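Household chore robot

A household chore robot is a machine meant to do the small jobs of a home or workplace, such as clearing a table, putting shopping away or folding towels. The term is generally used of robots with at least one arm. Floor cleaners, which have been bumping into chair legs for years, are usually left out, although they remain the only kind most people have met.

Whether such machines can do chores yet depends largely on who is asked and how long they are prepared to wait.

Background

Factory arms have long been good at picking up the same part from the same spot. A kitchen offers neither. Packets are left on their sides, tins are stacked by people in a hurry, and the bag of rice has been closed with a clothes peg. Early attempts dealt with this by tidying the kitchen before the robot was let in, a method that worked well and raised the question of what the robot was for.

Putting shopping away

Groceries are a favourite test. They are cheap, they come in awkward shapes, and the task can be explained to a visitor in one breath. Much of the practice is done in simulation, where an arm may drop a tin 1,000 times without denting it or alarming the cat.

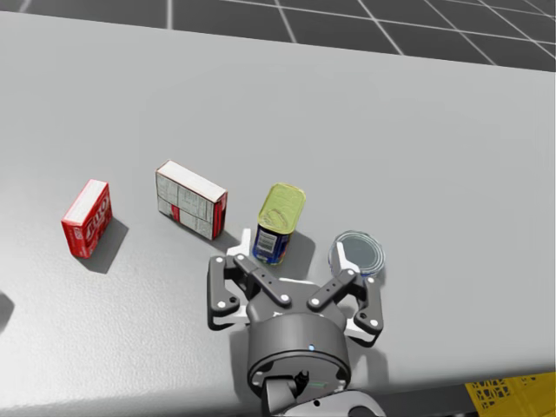
A simulated grocery task, with a two-finger gripper open in front of an upright can.

The Perkavbridge shelf test, widely copied by smaller workshops, asks a robot to move 14 items from a table to a cupboard. A person does it in about a minute, usually while talking. The Viser arm finished the test in August after 15 minutes, with one box upside down. Its makers noted that the rules did not mention which way up a box should go. The rules have been amended.

Cans are considered fairly easy, being stiff and much the same all the way round. Flat tins are harder, as there is little side to get hold of and the table is in the way. Boxes are simple until they are full, and bags are seldom mentioned in brochures.

Shop-floor work

Shops and stockrooms have had better luck, mainly through asking for less. At the Clindach depot, a Yeh picker moves cartons of a single size between two belts and does so all night. It was tried on mixed returns for a short period and then moved back to the cartons.

Criticism

Demonstration films are often shown at several times their true speed, with the figure given in small type in a corner. Critics also point out that a success rate of 90 in 100 sounds respectable until applied to wine glasses. Supporters reply that people break glasses too, but have so far offered no figures for their own homes.

See also

Dishwasher
Robot arm
Simulation
Vacuum cleaner

This page was last edited on 15th November.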